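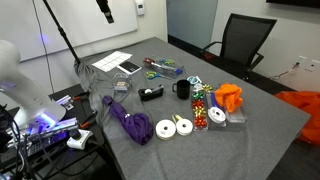

La table, avec sa nappe grise et tout le bazar de papeterie.

14 janvier 2021

Bon, je reprends le cahier, j'avais complètement lâché depuis octobre. La question du moment : pourquoi les vieux volets de chez nous sont-ils presque tous bleus ? Je croyais bêtement que c'était pour faire joli (ou pour chasser les mouches, version de ma grand-mère), et me voilà plongée là-dedans depuis deux soirs.

On raconte que les charretiers passaient sur le bois leurs restes de peinture au pastel, la même que sur les charrettes. L'idée me plaît énormément, mais je n'ai toujours pas de source correcte, donc je note avec un gros point d'interrogation !

Côté pratique, 3 essais sur chutes de sapin. Le Narusano, bleu trop vif, on dirait une piscine. Le Modano coupé à l'huile de lin, bien plus doux, mais il tire en séchant et laisse des traces de pinceau. Le dernier, fiche 126 du classeur Huanca, c'est de loin mon préféré : un gris-bleu un peu éteint, comme sur les volets du lavoir. J'ai passé 2 couches, la deuxième trop tôt, évidemment.

À refaire avec moins d'huile. Si quelqu'un passe chez Kitow, il me faudrait du pigment et un pinceau plat, le mien perd ses poils partout. Les chutes sont sur l'étagère du fond, ne pas toucher avant demain soir, ça colle encore.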